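Category: Course Materials > Robot Learning > Handouts

Handout 5: Collecting Demonstrations for a Pick-and-Place Policy
M. Kingi, revised Jul 11, 2018

Read this before your first collection session. The lab sheet covers how to start the arm and log in to the recorder. These notes cover what to record and how to decide whether to keep it.

1. What counts as one example

An example is one complete episode: a start pose, a sequence of wrist-camera images, the joint positions and gripper opening at each time step, and the commands sent by the operator. The learner is trained to predict the command from the image and the arm state. It has no other source of information. If the operator acted on something the wrist camera could not see, the episode contains a command that the learner has no means of explaining.

For this reason the operator works from the wrist view on the monitor, with the arm behind the screen. Expect the first few episodes to be slow. Discard them and do not mix them with later ones, as operator speed is itself a variable the learner will pick up.

2. Coverage of start states

The Altari set, which we use as the baseline in this course, has 1506 episodes. Murray Kingi recorded most of them in January from a single home pose. A policy trained on it does well from that pose and badly from poses a short distance away. The Matelen set has fewer episodes but varies the home pose, the object position and the approach direction. On the held-out starts used in Assignment 2, it gives the better policy.

Draw start positions from the list generated by the script. Do not choose them by eye. People asked to place an object at random tend to favor the middle of the work area and leave the corners thin. If a listed position is out of reach, mark it as skipped and move to the next line. Do not substitute a nearby position.

Each group records 11 start positions per session. Repeat each one with a different approach direction before going on to the next.

3. Distractors

A policy trained with one object in view learns to move toward anything of the right color. Once a second object of the same kind appears, the arm may stop between the two or switch targets late in the approach. The training set therefore has to include episodes with more than one candidate object, and the label must record which one was the target.

Tennis balls are used in the first exercise. They tolerate a poor grasp, and two of them look nearly alike, so color alone cannot settle the choice of target. Floor markings are also left in view in part of the set. A ball lying over a strip of tape has a different local background from one lying on bare floor, and both cases should appear in training.

4. Lighting

Uneven light is acceptable and wanted, provided it is not tied to the target. If the target always lies on the brighter side, the learner can use brightness as a cue. Check this by plotting target position against mean image brightness for the whole session. Any clear trend means the session needs more episodes on the other side.

Fix the camera exposure before recording. Automatic exposure changes as the gripper nears a bright object, and the change then acts as a hidden distance signal.

5. Images near the grasp

The last part of the approach is where most policies fail. The target grows quickly in the wrist view and moves toward the lower edge, so that only its upper part may remain visible between the fingertips.

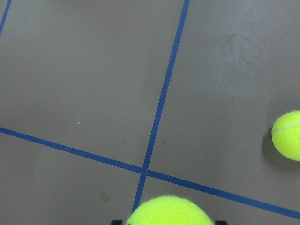 Frames of this type are few in any one episode compared with free-space travel. Uniform sampling gives them little weight in the loss. Two remedies are used in the course code. The first samples frames by phase, with approach, grasp and lift drawn equally often. The second slows the operator's permitted speed near the object, which raises the number of frames recorded there. The Faltedholm code applies both by default; turn one off at a time for the comparison in Question Set B.

Do not crop the lower part of the image to save memory. An earlier version of the loader did so and removed the fingertips along with most of the target.

6. Keeping and rejecting

Keep failed grasps, with the failure flag set. Reject an episode only for dropped frames, a recorder fault, or a wrong target label that cannot be corrected. Write the reason in the log.

The combined class set should reach more than 2000 episodes. Upload to the Mkhize server under your group name, one folder per session, with the start list and log in the same folder.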